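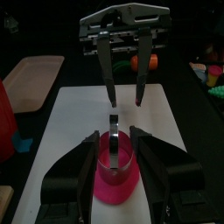
Chapter 5
Planning for Two Arms

The programs in the first four chapters moved one arm at a time. The arm had a start pose, a goal pose and a list of things it must not hit, and the planner looked for a path between them. With a second arm in the same workspace, the list of things to avoid includes something that moves and carries its own plan.

The running task in this chapter is a handover. One gripper holds a cup. The other comes in from overhead with its fingers open, takes the cup and leaves. A person does this without thinking. In software it breaks into several smaller problems, and most of the chapter is spent on the order in which to solve them.

The first is agreement on where things are. Each arm reports its position in its own base frame, and an error in the transform between the two bases shows up directly as an error at the fingertips. Section 5.1 covers calibration and ends with a test you should run before any of the later exercises.

The second is timing. Two paths that are each free of collisions can still collide when they run together. Section 5.2 plans both arms as a single system, which is complete but slow. Section 5.3 plans them one after the other and adjusts the speeds – faster, but it can fail where a solution exists.

The third is the grasp itself. For a short time both hands may hold the same object, and a small position error then turns into force. Zhuoran Guo's handover controller for the Vernia project, described in Section 5.4, treats this period as a separate state with its own limits. We use the same state machine in the Tidis code that comes with the book.

You will need the planner from Chapter 3 and the collision checker from Chapter 4. Readers who skipped the material on swept volumes should go back to page 218 first. The full listing for the handover node starts on page 251.

5.1 A Shared Frame

Let A and B be the base frames of the two arms, and let T be the transform that takes points in B to points in A.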